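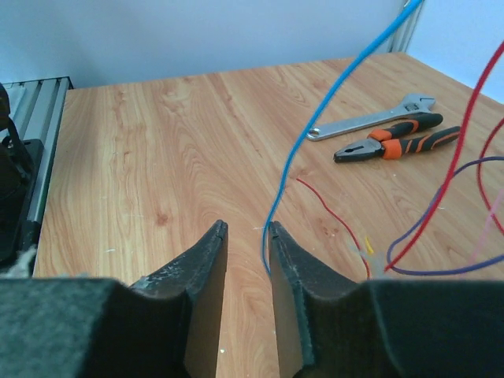

How many demonstrations does a club need to record before an arm can learn to pick up a cable?
Our group got usable results with 60 on a single cable, and went to a larger set only when we added more colors.

Student Robotics Boards > Clubs and Class Projects > Cable sorting, Uda arm

rundur_lab
We're the after-school club at Rundurport. Our project this term is cable sorting with the Uda arm. The task is to pick one wire of a given color from a table that has other wires and tools on it, then drop it in a bin. We have 3,502 frames labeled. Blue works most of the time. Red is bad. The policy goes for whichever red piece is closest to the gripper and often closes on nothing. Wrist camera only. Any ideas before the December showcase?

tenpin
Clear the table. You have pliers and a wrench in there with a pile of wires. Get one wire on bare wood working first and add the rest later.

rundur_lab
We did that in the fall and it worked. The showcase rules say the workspace has to have at least two tools on it, so we train with them now.

tenpin
Then train with them, but don't start with two reds. Your red cable and the thin red wire are different thicknesses and you're giving them the same label. I'd split the labels.

kettle_user_4
Disagree on splitting labels. We ran Kettle for our class project and every time we split a class we had too few examples of each. Keep one red and record 20 more runs with the thin one by itself.

tenpin
20 isn't much for a wire that thin.

kettle_user_4
It was enough for us. Ours was string on a gray mat, so maybe easier to see than red on orange-tan wood.

marlpit
I'd look at the fingers first. The black covering on the left one is scuffed and the edges on the right one look frayed. If the tips don't meet evenly you will miss a thin wire no matter what the policy does. Close it on a strip of paper and pull.

rundur_lab
Tried the paper. It slides out at the tip and holds farther down. So that's at least part of it.

marlpit
That would do it. Blue might be getting pinched lower on the finger. Redo the pads, then record again. Don't mix the old runs with the new ones.

kettle_user_4
You don't have to throw out the old runs. The approach part of each one is still fine. Just cut them before the close.

marlpit
More work than recording new ones, in my opinion. A run takes us 12 seconds.

stullilness_team
Stullilness here, we're in the same showcase. We put a sheet of white paper over the wood and our red problems mostly went away. Check with the judges though, we haven't heard back on whether a mat is allowed.

rundur_lab
Thanks. Plan for this week is new pads, then 20 runs with the thin red wire, one label. If that fails we'll split the labels like tenpin said. Will post the numbers.

tenpin
Post the misses too, with where the gripper closed each time.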